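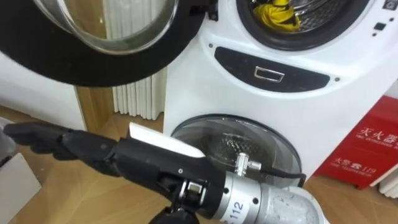 Figure 1. The hand in front of the washing machine, upper door open, yellow cloth in the upper drum.

4. The fault with the fingers

Our group project at Kustarville was to teach the Puler arm to take a cloth out of a washing machine and put it in a basket. Most of the work went well, but on September 8, 2022 we had a fault which stopped the tests, and this chapter is about it.

In run 18 the fingers closed on the cloth and did not open again when the command was sent. The arm continued its path and pulled against the rubber gasket of the upper drum. Carol Sowerby pressed the emergency stop. No person was hurt and the gasket was not torn.

We read the log in the evening. The hand controller had sent error code 972 four times before the grip, and our program, which we named Dikach, did not check for it. The arm controller and the hand controller do not share a stop signal, so the arm did not know that the hand was blocked. This was our mistake in the design.

We made two changes. Dikach now reads the error code before every movement, and the arm stops if the force at the wrist is too high. We did not yet test the second change with the small drum in the lower section.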